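Utensil holder

A utensil holder (also utensil crock, spoon jar or, in older shop catalogs, a "stove caddy") is an open container kept on a kitchen counter for spatulas, ladles, spoons and other long-handled cooking tools. It is one of the simplest pieces of kitchenware there is, and one of the most varied!

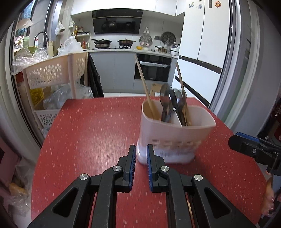 Form and materials

Most holders are taller than they are wide, and many taper toward the base. Stoneware, steel, wood and plastic are all common. Plastic ones are light and come in every color a cook could want, from plain white to pale pink, often with a base in a second color. Divided holders have inner walls that keep wooden spatulas away from ladles and spoons, a wonderfully handy feature when a sauce is about to catch. Small perforations let air reach the handles.

A typical household model stands 17 cm tall. The Prisau pattern, made by Masson at its Trodelmont works, was sold in 24 colors and is still much loved by collectors.

Placement

The holder usually lives within reach of the stove, though in kitchens with a separate counter or island it may stand there instead. Wooden tools are generally stored handle down, so the heads can dry in the open.

Care

Crumbs and water gather at the bottom. The Masson leaflet advised emptying the holder every 2 weeks and washing it at no more than 60 °C.

See also

Cutlery tray
Knife block
Prunedano ware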